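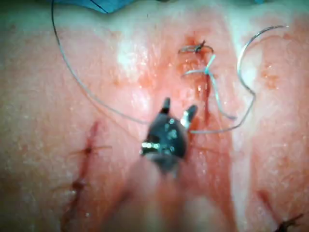
Felwood refinery: ownership review moves to second stage

The regional assembly's energy panel has agreed to send the ownership review of the Felwood refinery to a second stage, with a report due in May. The decision leaves the present arrangement in place until then. Felwood stays fully owned by the public holding company Sondia, and no shares will be offered during the review period.

The first stage looked only at the balance sheet. It found that Sondia's debt on the Felwood site falls into 2 classes: a long-term bond issued to pay for the hydrotreater, and a revolving credit line used to buy crude. The bond has a fixed rate and matures well after the review ends. The credit line is renewed each year, and its cost has gone up at each of the last three renewals. The panel's reading is that the credit line, and not the bond, limits what the refinery can spend on maintenance.

Unai Carrasco, who chairs the panel, told members that the second stage would test three options against the same set of price assumptions. Under the first, Sondia keeps 100 percent of the site and takes a capital injection from the assembly. Under the second, the storage and port terminal at Sepúlveda is split off into a separate company and leased to an outside operator. Under the third, Sondia sells a minority share in the whole business. Full sale was dropped at the first stage and will not be modeled.

"We were asked to compare options on equal terms," Carrasco said. "The first report could not do that. Each option came with its own forecast for margins."

The terminal option drew most of the questions. Seul-gi Yang, finance director at Sondia, said the tanks at Sepúlveda bring in steady fees from third parties but are also used for the refinery's own feedstock. If the terminal were leased, Felwood would have to book tank space under contract like any other customer. A draft of that contract has been prepared by the consulting firm Wevska and will be attached to the second-stage report. It sets a minimum volume, a notice period for changes, and a formula for sharing dredging costs.

Employment terms are outside the scope of the review, but the panel took a written statement from the site union. The refinery and terminal together have 2,803 direct employees, of whom 77 work at Sepúlveda. Bethel Negash, for the union, asked that any lease include transfer of existing terms and pension rights. The panel noted the statement and passed it to the drafting group without a recommendation.

Comments on the scope of the second stage can be sent in writing to the panel clerk, Visitación Marín, until September 26, 2025. Comments on the price assumptions should be marked as such, as they go to a separate reader. The first-stage report is available from the clerk's office on request.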